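How to train a subtask-success classifier for laundry unloading

37 shares | 6 comments

This page covers how we label, train and check a small success classifier for moving clothes from a front-loading washer to a basket. The classifier tells the policy when one subtask is done so the next one can start. The method was worked out by Arsen Hutsuliak for the Alau project and the code lives in a package we call Trelar. You can use your own training code, but the labeling steps matter more than the model, so read those first.

You will need a set of teleoperated episodes with at least one wrist view and one head view, time-aligned. We used 400 episodes. Fewer will work if the basket position varies enough.

Step 1. Write down the subtasks

Before anyone labels anything, write the subtasks in a text file and agree on them. Ours are:

approach_drum
grasp_cloth
clear_gasket
place_in_basket
retreat

Opening the door is not on the list. It is handled by a separate policy, and every episode in this set starts with the door already open. If your episodes include the door, give it its own classifier. The door images look very different from the rest and they pull the decision threshold around.

Each subtask needs one sentence that says when it ends. For grasp_cloth, the subtask ends on the first frame where cloth has lifted off the drum and moves with the fingers. For clear_gasket, it ends when the last part of the garment has passed the rubber lip. Avoid words like "properly" or "firmly" in these sentences. Two labelers will read them two ways.

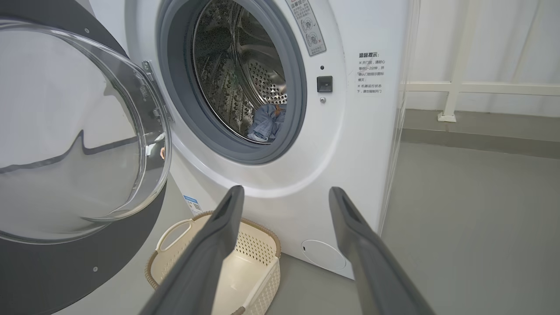 A single small item left at the bottom of the drum is the hardest case for the end-of-episode label. Labelers tend to mark the drum as cleared when the item is low and half hidden behind the gasket, particularly if they are working from the head view. We ask them to check the wrist view at the start of every approach before they decide anything about the drum.

Step 2. Label the boundaries

Open an episode in the labeling tool and step through it at normal speed once without marking anything. Then go back and mark the end frame of each subtask. Do not mark start frames. The start of one subtask is the end of the one before it, and marking both gives you gaps that have to be cleaned up later.

If a grasp slips and the operator tries again, mark the slip as a failure at the frame where the cloth leaves the fingers, then carry on. Keep these episodes. The first version of the classifier was trained only on clean runs and it called almost every closed gripper a successful grasp.

Have a second person label a sample of the same episodes. If the two sets of marks differ by more than 10 frames on a boundary, look at the clip together and fix the sentence from Step 1 before you fix the label. Béla Deák found that most of our disagreements came from clear_gasket, where a sleeve or a leg can trail behind for a long time. We ended up adding a line to the text file saying that a trailing part counts as part of the garment.

Step 3. Build the training clips

For each boundary, cut a clip that ends on the marked frame and call it a positive. Cut a second clip that ends earlier in the same subtask and call it a negative. Failures from Step 2 go in as negatives too.

Keep both camera views in the clip. The wrist view is better for contact and the head view is better for where the basket is. In a test with the head view removed, place_in_basket got much worse and nothing else changed a great deal. In a test with the wrist view removed, grasp_cloth got worse.

Split by session, never by clip. Clips from the same session share the same lighting, the same clothes and often the same basket position, and a random split will give you a score that does not hold up on the robot.

Step 4. Train

The model is a frozen image encoder with a small head on top. Features from both views are joined, the subtask name goes in as a learned vector, and the output is one number between zero and one. There is one head for all the subtasks. We tried separate heads and they were no better and harder to keep track of.

Train for 18 passes over the data. Validation loss usually flattens before that, but the probability values keep settling, and you will need them for the threshold in the next step. Use random crops with care – a crop that cuts the basket out of the head view turns a good positive into a wrong one.
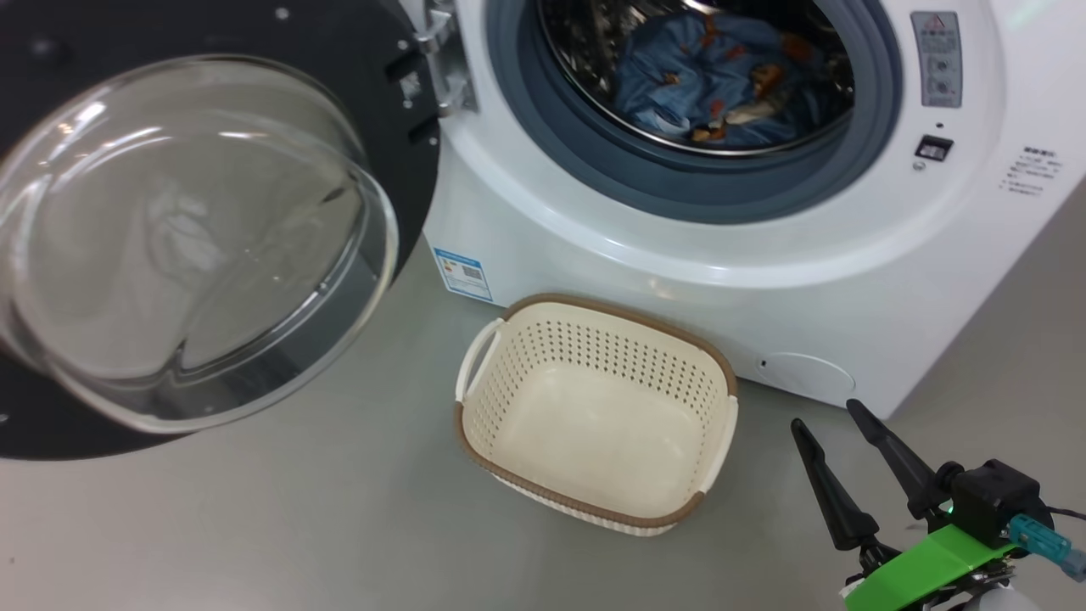

Photo: Alau project

Step 5. Set the thresholds

Set one threshold per subtask using the validation sessions. For grasp_cloth, choose a high threshold. A late signal only costs a short wait, while an early one sends the arm away with nothing in the fingers. For retreat, a low threshold is fine.

Require the output to stay above the threshold for several frames in a row before you pass the signal to the policy. Single-frame spikes are common when the fingers go past the porthole glass, which throws bright reflections.

Write the thresholds into the same text file as the subtask sentences. They belong together, and if someone edits a sentence later they will see that the number under it may need to be redone.

Step 6. Check it against the robot

Run the full policy with the classifier logging but not in control. An operator presses a key at each subtask boundary. Afterward, compare the key presses with the classifier output. Do this before you let the classifier trigger anything.

Look at these cases by hand:

Printed fabric. Patterned cloth bunched up in the drum can hide folds that would be easy to see on plain cloth. If your training set is mostly plain items, expect weak grasp_cloth scores here.

Two garments at once. Our rule is that this counts as a success if both end up in the basket. Yours may differ, but decide before labeling.

Basket moved or turned. Move the basket between runs and turn it a little each time. If place_in_basket fails only at certain angles, you need more data at those angles and a different threshold will not help.

Cloth over the rim. We label this as a failure if any part touches the floor.

What we got

With the classifier in control, the policy stopped moving on after empty grasps in nearly all of the test runs. The old rule, which used gripper width alone, had trouble with thin items such as socks, where a full grasp and an empty one read nearly the same. Full episode time went up slightly, all of it from waiting on the grasp signal.

There were 2 problems we have not solved. Garments tangled together are still labeled inconsistently, and the classifier is unsure in the same places the labelers are. Also, a model trained on one washer dropped noticeably when Koyama, our second test setup, was brought up in December with a darker drum and a narrower opening. Adding a small number of episodes from the new setup brought most of it back, but we would like it to need none.

Common errors

Output stuck near the middle for every clip: the subtask vector is probably not being passed in. Print it for one batch and check that it changes.

Very good validation, poor results on the robot: check the split first, then the time alignment between the two views.

place_in_basket fires while the arm is still above the basket: your positives end too early. Go back to the labels and move the mark to the frame where the fingers have opened and the cloth is no longer touching them.

Scores drop after a camera is bumped or remounted: collect a few episodes and redo the thresholds. Retraining is only needed if that does not fix it.

The label text file and the Step 6 comparison script are in the docs folder of Trelar. Last updated 3 May 2026.

6 comments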